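Starting the cello at a silly age

Forum: Adult Learners > Getting Started

pegbox_pete
Evening all. I have taken up the cello. I am past the age when people take up anything except residence near the sea, and my wife has asked whether there is a way of doing it quietly. There isn't. There is a rubber mute, which makes it sound like the same cow in the next field.

I've had three lessons so far. My teacher is Mayu Kaneko, who is patient to a degree that worries me. She has me playing open strings and nothing else. Long bows, both directions, no left hand at all. I asked when I would get to put a finger down and she said "October, perhaps", in the tone you'd use with a child asking about a pony.

So my question to the late starters. Do I do as I'm told, or do I sneak ahead with a tune book at home? I've bought the tune book. It's looking at me.

hilary_in_cumberg
Do as you're told. I sneaked ahead on the fiddle and spent my first winter learning a bow hold that I then spent my second winter unlearning. My teacher called it "the ladle".

Dunnock
Disagree completely, sorry Hilary. Play the tunes. Play them badly. You are not nine and you are not going to music college, and if you bore yourself rigid on open strings you'll have stopped by Christmas and the cello will be a coat stand. I know three people with cello-shaped coat stands.

hilary_in_cumberg
You know three people who gave up, which isn't the same as three people who gave up because of open strings.

Dunnock
I asked them! One said it was the open strings. One said it was the divorce. The third wouldn't discuss it.

pegbox_pete
Useful, thank you. Does anyone have a view from somebody further along? I'm also open to being told that I should have picked the ukulele.

mrs_tolliver
You should have picked the ukulele.

More seriously, I began the piano when I retired and I'm now on what the books call "late elementary", a phrase I've grown fond of. I do what my teacher asks for the first half of the practice and whatever I like for the second. The second half is terrible and I look forward to it all day. I've never told him and I suspect he's known from the first week.

Sandbagger
How long are you all practising? I read somewhere that you need an hour a day or there's no point.

mrs_tolliver
Twenty minutes, then my hands have a word with me.

hilary_in_cumberg
Half an hour, most days. An hour a day is the sort of thing said by people who have someone else doing the dinner.

Dunnock
I do an hour. I also do the dinner. It's usually late.

ros_k
Pete, I wrote up my first year on the clarinet for our group's page, and the bit on practice might be some help, or at least some company. I'll paste it in here, as the page takes an age to load and half of you say it won't open on your phones.

"I joined the evening class at Lykkegaard House because the Italian class was full. There was a loan scheme for instruments, and by the time I reached the front of the queue the choice was clarinet or tuba. I live up two flights of stairs.

The first month I made no sound that I'd call a note. I made a sort of hiss, and then, one evening, a goose. I was so pleased with the goose that I rang my sister and played it to her down the phone. She thought something had happened to the cat.
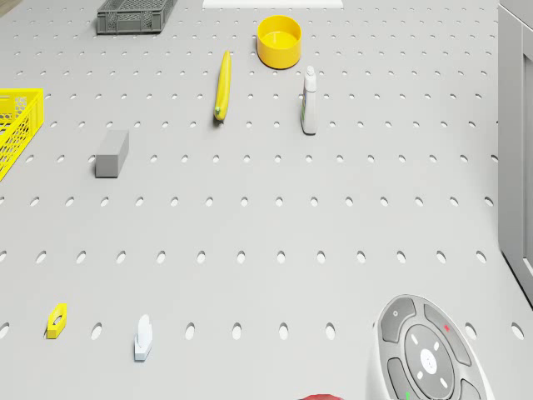
Page last changed: 16 September 2020

What got me through was a notebook. Every night I wrote down how many minutes I'd done and one remark. The remarks are not inspiring. 'Squeaked.' 'Squeaked less.' 'Reed split, went to bed.' But by the end of the year there were 169 entries, and I could turn back to the early ones and see that the things I'd been cross about in spring I had stopped mentioning by summer. You don't notice yourself getting better at the time. You only notice that you're now annoyed by something harder.

I would also say, tell people. I kept it secret for ages in case I gave up, and all that did was make it very easy to give up."

Dunnock
"Reed split, went to bed" is my autobiography.

pegbox_pete
Ros, that's cheered me up no end. I particularly like the goose. I have a cow, you have a goose, we could open to the public.

I can't agree about telling people, though. I told my brother and he now asks "how's the cello?" in a voice I've known since I was six.

ros_k
Mine did that as well. I invited him to the end of term concert and he had to sit through the whole beginners' group, tubas included. He's been much quieter since.

Sandbagger
169 days out of a year is less than half though? Not being funny but that's not every night.

ros_k
No, it says every night because I wrote it in a good mood. It was every night that I practised.

Sandbagger
Fair enough. I only ask as I've been feeling bad about missing days.

mrs_tolliver
Stop feeling bad at once. I missed all of one summer with my wrist in plaster and when I came back I was no worse. I'd have been insulted if I hadn't been so relieved.

hilary_in_cumberg
I'd be careful with that. I go noticeably backwards after a week off. It may depend on the instrument, the fiddle punishes you for looking at it wrong.

Can I ask Pete what he's playing on? That matters more than people let on. A bad student cello will fight you and you'll think it's you.

pegbox_pete
It's hired. It has a label inside reading "Isell", which I can find out nothing about. The pegs slip in damp weather, and I live in England. Mayu had a look and said it was "an honest instrument", and I've been turning that over ever since.

I did see one for sale locally at £470 with a bow and a soft case. Is that daft money for a beginner?

Dunnock
Don't buy anything. Hire for a year. See coat stands, earlier in this thread.

hilary_in_cumberg
For once Dunnock and I are as one. Hire, and have the pegs seen to. It's a small job for anyone who knows what they're doing and the hire shop ought to do it for nothing. If you ever do buy, take Mayu along and let her play it while you stand at the other end of the room.

bassclef_bob
Bit of a different view. I bought mine outright on day one, for more than that, precisely so that I'd be too ashamed to stop. Thirteen years on I'm still too ashamed to stop and I play in two orchestras. One of them is even in tune for the slow movements.

Dunnock
So your method is guilt.

bassclef_bob
Worked for the Church.

pegbox_pete
I can see the appeal but my wife reads the bank statements.

One more, and then I'll leave you in peace. Do any of you use those practice apps? My nephew has put one called Volteo on my tablet. It listens to you and gives you a mark. I played it my best open G and it suggested I move somewhere less noisy.

mrs_tolliver
I'd delete it. I've had people marking my work all my life and I'm not inviting one on to the music stand.

Sandbagger
I like Volteo! It gives you a little flame for each day in a row. I know it's silly but it gets me to sit down. It does think my trombone is traffic.

hilary_in_cumberg
A plain tuner and a metronome, and use the metronome less than you think you should. There, I've contradicted my own teacher in public.

ros_k
I'm with Sandbagger, if a little flame gets you to sit down then have the flame. My notebook was the same thing with worse handwriting.

Dunnock
It's not the same thing. The notebook had "went to bed" in it. An app would never let you write "went to bed".

pegbox_pete
Right. Report from the front. I had lesson four today and I confessed to the tune book. Mayu asked to see it, turned to the first page, and said I might as well play it for her then. I played it. It has five notes in it and I'd say I was on nodding terms with three.

She didn't say anything for a bit. Then she moved my elbow up, put my thumb somewhere it didn't want to go, and told me to play it again on one string, slowly. It was better. It wasn't good, but the cow had gone a bit further off.

So the ruling is open strings first, then the tune, and I'm to stop gripping the neck as though it owes me money. I make that a draw between Hilary and Dunnock.

hilary_in_cumberg
She moved your elbow. I'm claiming the elbow.

Dunnock
He's playing the tune. Tune beats elbow.

mrs_tolliver
First half what you're told, second half what you like. I believe I said so near the top, but do carry on, you two.

pegbox_pete
The hire shop are doing the pegs next week, by the way, no charge. They'd never heard of Isell either.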